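Lakeditz Blurbs

A collection of back-cover blurbs for science fiction romance novels, with labels for trope, heat level and point of view. Every blurb was written for this collection by a small group of genre writers who were paid per piece. No published books were copied.

Contents

What is in the collection
Files
Fields
How the blurbs were written
Labels
Known problems
Use and licence

What is in the collection

There are 3000 blurbs in English. Each one is between 48 and 300 words long and describes a novel that doesn't exist. The settings are spread over 9 subgenres, from arranged marriage on a colony world to rival smugglers sharing one ship. Alien abduction is the biggest group and cosy space station romance is the smallest.

Of the full set, 1000 blurbs are set aside for testing. Please don't train on them if you plan to publish scores.

Files

blurbs_train.csv holds the training blurbs
blurbs_test.csv holds the test blurbs
labels.csv holds the labels for both, joined on blurb_id
style_guide.txt is the guide the writers worked from
worlds.txt lists the planets, ships and species that turn up in more than one blurb

All files are UTF-8. Line breaks inside a blurb are kept, as blurbs often put a single line on its own for effect. If your CSV reader splits on every newline, turn on quoted fields.

Fields

blurb_id: a number, not in any meaningful order
subgenre: one of the subgenre names in the style guide
pov: first, third, or dual
heat: 0 to 4, as a reader would guess it from the blurb alone
tropes: a list separated by semicolons, may be empty
series: the name of the shared world, if there is one
text: the blurb itself

Dual in the pov field means the blurb gives each lead a separate section, usually under the character's name in capitals. A third person blurb that mentions both leads is still third.

How the blurbs were written

Writers were given a subgenre, a heat level and up to three tropes, and asked for a blurb they would be happy to see on a shop page. They could invent the world or borrow one from worlds.txt. The two most borrowed are Brillutska, an ocean planet with a warrior court, and the Kakero, a freighter whose crew keeps falling in love with its passengers.

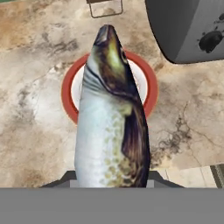 Drafts were read by a second writer, who could send them back once. The usual reasons were a spoiled ending, too many made-up words in the first sentence, or a hero described only by his muscles. Spelling was left as the writer had it, so colour and color both appear. We thought about making it all match and decided against it, as real shop pages are just as mixed.

Labels

Subgenre and heat come from the assignment, then were checked by a reader who hadn't seen it. Where the reader disagreed, the reader's label was kept. Tropes were labelled from scratch by two readers using the list in the style guide, and a trope is included only if both of them marked it.

Matching scripts live in the Martens folder. Run the check script before changing labels.csv by hand, because it catches trope names that aren't in the guide. "Fated mates" and "fated mate" were both in use until October and a few notes still have the old form.

Known problems

Heat 4 is thin. Blurbs tend to be tamer than the books they sell, and readers kept marking them down.

Some writers have strong habits. One of them ends nearly every blurb with a question. A model trained on text alone can pick up on this and do better on subgenre than it should, as writers had favourite subgenres.

Almost all the pairings have a human woman and an alien man. Other pairings are present but there aren't enough to report on separately.

The series field is blank for a number of blurbs that are plainly set on Brillutska but never name it. We left these alone.

Use and licence

Free for research and teaching. Please don't post the blurbs as listings for real books, even as a joke, as the writers have asked us not to allow that. If you use the collection in a paper, cite it as Lakeditz Blurbs and say which files you used.

Corrections are welcome through the issue tracker. Include the blurb_id and the label you think it should have.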